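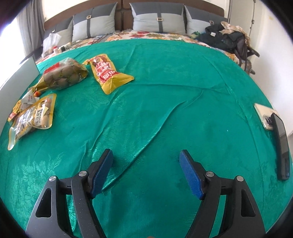

Sieglinde Thiele thinks the whole thing should have been called "eating over a suitcase", and says that any supper requiring a plate ought to be thrown out of the data.

We kept the plates. The name stayed too, though she has not let it drop.

Wotari: a small collection of suppers eaten in rented rooms

What it is

Wotari is a set of nearly 200 written accounts of evening meals eaten in hotels, guest houses and rooms above pubs by people who could not face the dining room, or who arrived after it had shut. Each entry is a few lines in the eater's own words, with some columns added by us afterwards. It is text only. If you came looking for nutritional data you will be disappointed, and possibly a little worried about the contributors.

What is in the download

suppers.csv holds the accounts, one per row.
rooms.csv holds what we know of the rooms (kettle, fridge, whether the window opens).
words.txt is a list of spellings we left alone, including every known way of writing "mayonnaise".

Columns in suppers.csv

id: a short code. It means nothing, and the gaps in it mean nothing either.
place: a town or village, if the writer gave one. Bididstead turns up far more than it deserves to, owing to a long spell of roadworks and a contributor with a job there.
hour: as written. "Late", "too late" and "news was on" are all valid values.
account: the supper itself.
tools: what was used to cut, stir, open or spread. The commonest value is "teaspoon". The second commonest is "key".
regret: a score from 0 to 3, given by the writer the next morning. 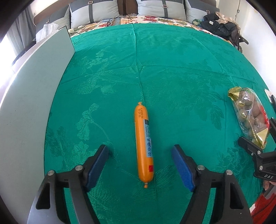 The regret column needs care. We asked for the score at breakfast, when most people are either forgiving or still full, and it leans low as a result. Njål Sjöberg gave every one of his suppers a 3, including a perfectly sound cheese roll, and we have left his rows in with a flag so that you can take them out again.

How it was gathered

Paper cards at first, left by the kettle at the Lomholm guest house with a pencil that was stolen within the week. Later a web form, which nobody could steal but which logged people out halfway through their soup. Cards and form asked the same questions in a different order. Column "source" in rooms.csv tells you which was used, except in October, when Urho Savolainen typed up both piles together and could not afterwards get them apart.

We removed surnames, room numbers and two complaints about a neighbour's television. Everything else stands as sent, bad language included.

Known problems

People who write about their supper are not like people who merely eat it. Noodles are over-represented. Anyone who had a nice salad and went to bed seems to have kept quiet about it.

The kettle field is unreliable. Some writers said "yes" when they meant there was a kettle, and others when they meant it worked. There are also 3 rows where the kettle was used to heat something that was not water. Please don't write to ask.

Place names are spelt as received. Ikonen appears as a village in one row and as a brand of crispbread in another, and we have failed to establish which contributor was having us on.

Good uses

Teaching people to clean messy text. Studying how tired people describe food. Settling arguments over whether crisps count as a side dish (see the column "side", where they do).

Poor uses

Training anything that will recommend meals. Judging hotels. Judging Njål.

Splits

There is a test set of 100 rows and the rest is for whatever you like. An earlier version had 2 copies of the same pork pie, one on each side of the split, and Vaughan Sheehan got some very fine results out of it before we noticed. His figures have been withdrawn. The pie is now in the test set only.

Licence and credit

Use it freely, say where you got it, and don't trace the contributors. Corrections can go in the issues list and are read by Nilton Correa, generally in the evening, with something on toast. New suppers are welcome on the form. Save your work before you start on the soup.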